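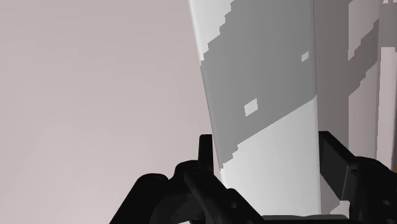
3.2 Versuchsaufbau und Probenahme

Die Lagerversuche wurden im Kellergeschoss des Instituts durchgeführt, in zwei baugleichen Klimakammern vom Typ Dronlow. Beide Kammern waren vor Versuchsbeginn mit demselben Referenzfühler abgeglichen worden; die verbleibende Abweichung lag unterhalb der Auflösung der Datenlogger und wurde in der Auswertung nicht korrigiert. Kammer A wurde trocken, Kammer B feucht betrieben. Die Sollwerte blieben über die gesamte Versuchsdauer unverändert, mit Ausnahme einer Unterbrechung im August, als die Befeuchtung in Kammer B nach einem Ventilschaden ausfiel. Die in diesem Zeitraum entnommenen Proben sind in den Tabellen gekennzeichnet und gingen nicht in die Regression ein.

Als Probenmaterial diente Saatgut der Gerstensorten Gilleo und Tumico. Gilleo gilt als vergleichsweise lagerstabil, Tumico neigt nach den Vorversuchen (Mao, unveröffentlicht) zu einem frühen Abfall der Triebkraft bei noch unauffälliger Keimfähigkeit. Diese Entkopplung beider Größen war der Anlass für die vorliegende Untersuchung. Das Saatgut stammte je Sorte aus einer einzigen Partie und wurde vor der Einlagerung gesiebt, von Bruchkorn befreit und auf einen einheitlichen Wassergehalt eingestellt. Eine Beizung erfolgte nicht.

Je Sorte und Kammer wurden 600 Körner pro Entnahmetermin entnommen und in Teilproben aufgeteilt. Insgesamt umfasste der Versuch neun Termine. Die Entnahme erfolgte stets am Vormittag, um den Einfluss der Türöffnung auf das Kammerklima zwischen den Terminen vergleichbar zu halten. Die Teilproben wurden unmittelbar danach in dicht schließende Behälter überführt und noch am selben Tag angesetzt.

3.3 Bestimmung der Keimfähigkeit

Die Keimprüfung erfolgte auf gefaltetem Filterpapier im Dunkeln. Als gekeimt galt ein Korn, wenn die Keimwurzel die Fruchtschale sichtbar durchbrochen hatte; für die Bewertung als normaler Keimling wurde zusätzlich eine intakte Koleoptile verlangt. Verschimmelte Körner wurden getrennt erfasst - sie traten fast ausschließlich in den Proben aus Kammer B auf - und bei der Berechnung der Keimfähigkeit als nicht gekeimt behandelt. Die Auszählung nahm durchgehend Yanling Mao vor, sodass ein Bearbeitereffekt zwischen den Terminen entfällt.

Die Triebkraft wurde im Kaltsubstratverfahren bestimmt. Das verwendete Substrat, ein gedämpfter sandiger Lehm vom Standort Yuan, wurde nach jedem Durchgang verworfen. Abbildung 4 zeigt die Keimfähigkeit und die Triebkraft beider Sorten über der Lagerdauer, getrennt nach Kammern.

Abbildung 4: Keimfähigkeit (durchgezogene Linie) und Triebkraft (gestrichelte Linie) in Abhängigkeit von der Lagerdauer. Fehlerbalken: Standardabweichung der Teilproben.

Für die statistische Auswertung wurden die Keimanteile probittransformiert und gegen die Lagerdauer aufgetragen. Die Steigung der Ausgleichsgeraden dient im Folgenden als Maß der Alterungsgeschwindigkeit. Bei Tumico wich der Verlauf der Triebkraft in Kammer B erkennbar von der Linearität ab; für diese Reihe wird daher neben der Gesamtsteigung auch die Steigung des hinteren Abschnitts angegeben (siehe Abschnitt 4.1).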